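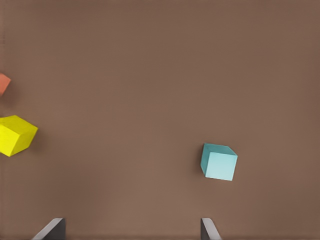 Toy block

Toy blocks, also called building blocks, are solid pieces of wood, plastic, foam, cloth or other material that children stack, line up and knock down in play. Most sets are made up of cubes, though many add longer bars, triangles, arches and cylinders. Blocks are among the oldest toys still in everyday use, and they are found in homes, day care centers, preschools and waiting rooms in much of the world.

History

Small shaped pieces of wood and clay have probably been used as playthings for as long as people have built houses. Written mentions of blocks made for teaching are more recent. By the late 1600s, writers on education in England were recommending dice and blocks marked with letters as a way of teaching the alphabet without drills.

In the 1800s, blocks became part of the first kindergartens in Germany. Children were given a wooden cube that came apart into smaller cubes, and later sets that divided into bricks and wedges. The pieces were meant to be used in a set order and returned to the box at the end of the lesson. Cheaper sawmill work and printed paper labels brought blocks to many more households in the second half of the century.

Large plain blocks for use on the floor came into American nursery schools in the early 1900s. These are usually called unit blocks. Every piece in a unit set is a multiple or a fraction of one basic brick, so that two short pieces match one long one.

Materials

Hardwoods such as maple, beech and birch are common in school sets. They are heavy enough to stay put and do not dent easily. Softwoods are cheaper and lighter but chip at the corners. Rubberwood, cut from old rubber trees, is now used in many low-priced sets.

Plastic blocks are molded, and most are hollow. Foam blocks are sold for toddlers and for bath play. Cloth blocks, filled with batting and sometimes with a bell inside, are made for babies. Cardboard blocks the size of a real brick are light enough for a small child to carry and are used for walls and play houses.

Paint and finish vary a good deal. Some makers leave the wood bare and sanded, others use a water-based stain that lets the grain show, and others use solid enamel colors.

Sizes and sets

Alphabet cubes usually measure between one and two inches on a side. Unit blocks are larger, with a basic brick about twice as long as it is wide. A home set may hold 20 or 30 pieces, while a classroom set can run to several hundred.

The Medwood school set, sold in the Midwest for many years, was offered in a full-room size of up to 2,000 pieces, with its own rolling shelves. Nishad, a smaller maker, sold its cubes by the bag in single colors – a practice that let schools replace lost pieces without buying a new set. Lurkura blocks had one rounded edge on each piece and were stained in pale shades. They are no longer made, and boxed sets turn up at toy fairs.

Use by age

Babies tend to grasp, mouth and bang blocks together. During the second year most children begin to stack two or three, and towers get taller over the following months. Rows and simple bridges usually come next. By four or five, many children build closed pens, matching patterns and named buildings, and bring in toy animals or cars.

Health workers have long used a short cube-stacking task as one part of a general check on hand control in young children. The cubes used are normally one inch wide.

Safety

In the United States, toys meant for children under three may not include small parts that could cause choking. Paint and surface coatings are subject to limits on lead. Wooden blocks should be wiped with a damp cloth and dried in the open air, as soaking can raise the grain and lift the paint.

Collecting

Older sets are collected for their printed labels and boxes. Complete sets bring higher prices than loose pieces, and an original lid adds to the value. The toy museum in Gonder holds 1,526 single blocks, most of them alphabet cubes, and shows part of the collection each October.

See also

Alphabet block
Construction set
Kindergarten
Stacking toy
Wooden toy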